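Kivden Table Reset, progress report for May

Hi Raymonde,

You asked for something less stiff than the last report, so I'm writing this one the way I'd tell it to you over coffee. The short version is that we're on schedule, we're a little under on spending, and I've changed my mind about the cups.

First, the rooms. All 40 tables at the Bedoya site now have their final layout, and Harpreet Petrenko has gone through the upstairs with the new checklist (one page, big print, no abbreviations!). Downstairs is slower. The study corner still gets used as a lunch spot until well past two in the afternoon, and I don't want us shooing people off their chairs so we can straighten markers. We've moved that reset to 4 p.m. and so far I've had one complaint, which came from me, because I like to go home at 4.

Second, the supplies. The grant line for small items was $3,373 and we've spent $843 of it. Most of that went to pen cups and plates, with some left over for labels and a box of felt pads for the chair legs downstairs. I had budgeted for new trays too, but Gladys Ospina found a stack of perfectly good ones in the Idbridge storage room and drove them over, so that money is still sitting there. I'd like to talk with you about putting it toward shelf bins. More on that at the end.

Now, the cups. You'll remember I was pushing hard for solid ones with dividers. I loved those dividers! Well, we tried both kinds, and the plain mesh ones won by a mile. You can tell what's in them without picking them up, and the people doing the reset at the end of the day like that a lot more than they liked my dividers. The ones with dividers have gone to the office, where Ariel Navarro has filled every slot with paper clips and is very happy.

The plates took more discussion than I expected. Our rule is that food goes on a plate and the plate goes back to the kitchen when you're done, and the light blue ones were picked so they'd stand out on the pale tabletops. Audrey-Anne Fraser wanted white to match the kitchen. I held out for blue, and I still think I was right, because a white plate on those tables can sit there all afternoon before it catches anybody's eye.

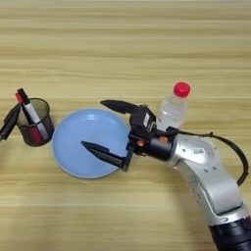 Pen cup, empty blue plate and a red-capped water bottle on one of the wood-grain tables.

Three kinds of things keep ending up together like that, and they all need to go to different places, so the checklist now treats them separately. Pens and markers stay on the table, in the cup, with dried-out ones tossed at the end of the week. Plates go to the kitchen. Bottles go to the Prostisar rack by the door if there's a name on them, and to the recycling if there isn't. We had a slightly heated half hour on how long to wait before recycling somebody's bottle. We landed on the end of the day, and I've put up a sign saying so.

A few things haven't gone well and I'd rather you heard them from me. The labels we ordered don't stick to mesh, which I really should have seen coming. We have 200 of them, and Harpreet is using them up on the shelves. The kitchen return cart squeaks so badly that people avoid pushing it, and then the plates pile up next to it (Gladys has oil, she's bringing it). And the upstairs checklist went missing twice in one month, so it's now screwed to the wall.

I also owe you a word on the survey. I haven't sent it yet. The draft was two pages long and asked people to rate their tables on a scale, and when I tried filling it in myself I got bored on the first page. Audrey-Anne is cutting it down to four questions. I'd like to have answers in hand before the next report, so please give me a nudge if you don't see a copy soon.

What I need from you:

An okay to move the unspent tray money to shelf bins for the downstairs corner. I have a price I'm comfortable with and can send it over.

A yes or no on keeping the 4 p.m. reset through the summer, when the building closes earlier.

Someone at your end to look over the survey before it goes out. It'll take them five minutes, tops.

Next up for us is finishing downstairs and getting the bottle rack moved a bit farther from the door, where it's been getting bumped. After that we start on the Idbridge rooms, and Gladys has already begun measuring the tables there.

Talk soon, and thanks for being patient about the dividers!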